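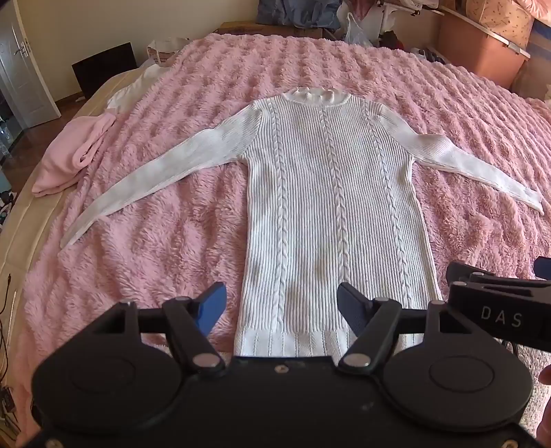 How Does Yarn Turn Into Clothes?

Knitting is a way of making cloth out of one long piece of yarn. The yarn is pulled into loops, and each new loop goes through an older one. Because the loops hold on to each other, the cloth stays together without glue or sewing.

Where does yarn come from?

Yarn can be made from many things. Wool comes from sheep. Cotton comes from a plant. Acrylic is made in factories from chemicals. All of these start as thin fibers, a bit like hair. The fibers are combed so they lie in the same direction and then twisted. This is called spinning. Twisting makes them strong. Try it with a cotton ball: pull a piece apart and it breaks easily. Twist it first and you will have to pull harder.

Two kinds of stitch

Hand knitters use two main stitches, called knit and purl. A knit stitch looks like a small letter V. A purl stitch looks like a small bump. They are the same loop seen from the front and from the back.

If you put columns of knit next to columns of purl, you get ribbing. Ribbing is stretchy. Pull the cuff of a sock and let go, and it springs back. Knitters often use it at wrists, necks and hems.

What is a cable?

A cable is a pattern that looks like a rope or a braid. To make one, the knitter moves a few stitches onto a short extra needle, knits the next few, and then goes back to the ones that were waiting. The stitches have now swapped places – they cross over each other.
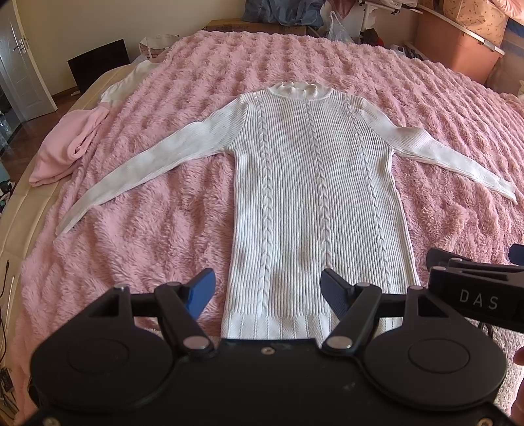 Cables take more yarn than flat knitting, and they make the cloth thicker. They can be placed anywhere the knitter likes. On this white sweater, one braid runs down the center from just under the collar, and the fine lines beside it are ribs. A common cable has 6 stitches, with 3 crossing over 3.

Knitting by machine

Most sweaters in stores are knitted by machines. A machine has a row of small hooked needles, and each hook makes its own loop. A flat machine with 144 needles can have up to 144 stitches in one row.

Words to know

Fiber – a very thin thread, like a hair
Spinning – twisting fibers into yarn
Ribbing – stretchy columns of knit and purl
Cable – stitches that cross to look like a rope

Written by Khadija El Ouafi
Oct 3, 2022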